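Squad Turnover and Home Attendance at Diltness Rovers
Student project report, Sports Management, second year 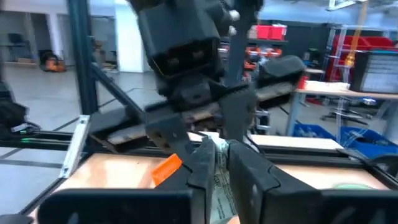
Jasper Timmermans, replying to the draft circulated in July, asked whether a change of players really keeps supporters away, or whether they simply dislike losing. The report was revised with that question in mind.

1. Purpose
The project examined whether home attendance at a semi-professional football club falls when many players leave between seasons. Diltness Rovers was chosen after 11 members of its first-team squad left in one summer, several of them for Rathore Athletic.

2. Method
Gate records were obtained from the club office for two seasons. Cup ties were left out, as ticket prices differed. A short questionnaire was handed out at the Standura Road turnstiles and 752 completed forms were returned.

3. Findings
The highest gate in the period was 3866, for the derby against Julodetti Town in the season before the departures. The lowest was 806, on a wet evening late in the following season. Gates held up well until the fourth home defeat and then dropped - a pattern that supports the point raised in the July reply.

Many respondents could not name the new goalkeeper, yet most intended to renew their season tickets.

4. Limitations
Only one club was studied. Weather was not recorded for every match, and the questionnaire did not reach supporters who had already stopped attending.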